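Irgate Street Neighbors Assn
Minutes, April meeting
Called to order 7:05 pm, back room at Kukwood Library. Notes by Abilio Sarmiento (filling in, sorry for the shorthand)

Present: 18 signed in, a few more came late and didnt sign.

Minutes from last time: approved, one fix. Esteban Park cleanup was the morning shift only.

Money
Balance $1,475. Owed out: printing for the spring flyer, deposit on the park shelter. Question whether the shelter deposit comes back if it rains. Yes if we cancel before noon the day before. Motion to pay both, seconded, passed.

Yard sale
Street-wide again this year. 79 households got the flyer, sign-up sheet still pretty thin. Tables on lawns and driveways only, the city got complaints last time. Long back and forth on early birds. Some want a posted start time, others say people show up at six whatever the sign says. Settled on 8 am start printed on the map, each house can do what it likes. Leftovers: church on Prevbridge Road will take clothes and kitchen stuff, no mattresses, no TVs. Need somebody with a truck. Map due to the printer by end of month.

Sidewalks and street parking
Letter to Public Works went out after last meeting. Got an automatic reply, then a call back. They will walk the Irgate side first, Kukwood Lane after. Asked for addresses where slabs are lifted, so send those in if you havent. Tree roots are a seperate office, different form. Also came up: cars parked too close to the hydrants, mostly during ball games. Want the curb paint redone before summer season starts. City says paint crew starts when nights are warmer, no date given.
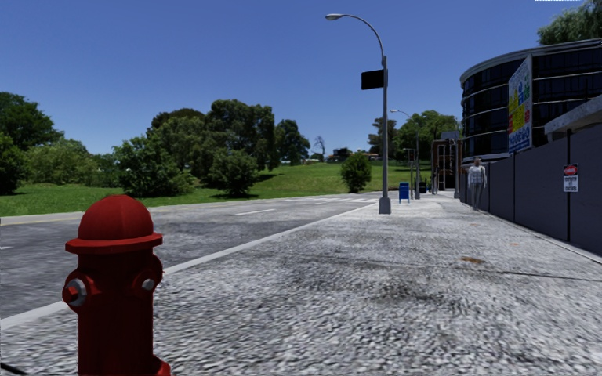

Delphine asked if we could just paint the curbs ourselves and send the city the bill, and said her old block did it and got a warning letter but no fine. General feeling was no, lets not get a letter. Abilio to call the paint crew office and ask to be put on the list. Will also ask about flyers for windshields on game days, polite ones.

Park shelter / picnic
Date picked by show of hands, will go in the newsletter once the park confirms. Grill at Esteban Park has a broken grate, bring our own or ask for a fix. Asked for a fix last year too. Potluck by house number again, odd numbers sides, even numbers desserts, association buys the meat. Complaint that odds always get sides. Swapped: odds desserts, evens sides. Applause from the odds.
Music: speaker only, off at 8.

Library hours
Kukwood branch may drop Saturday evening hours. Comment cards at the front desk. Fill one out on your way out, takes a minute.

Dogs
Bag dispenser by the north gate empty again. $5 a roll if we buy our own. Motion to buy a case, tabled, want to know who refills it first.

Lost and found
One kids glove, one casserole lid (glass, oval), set of keys with a green tag. All at the library desk.

New business
Request for a speed sign on Prevbridge Road near the bend. Needs signatures from both sides of the road. Clipboard going around, also left at the desk.
Somebody asked about the empty lot behind the laundromat. No news. Will check who owns it now.

To do
Abilio - paint crew call, lot owner
Truck for yard sale - OPEN
Newsletter items by the 20th please, short ones

Adjourned 8:20. Chairs back against the wall.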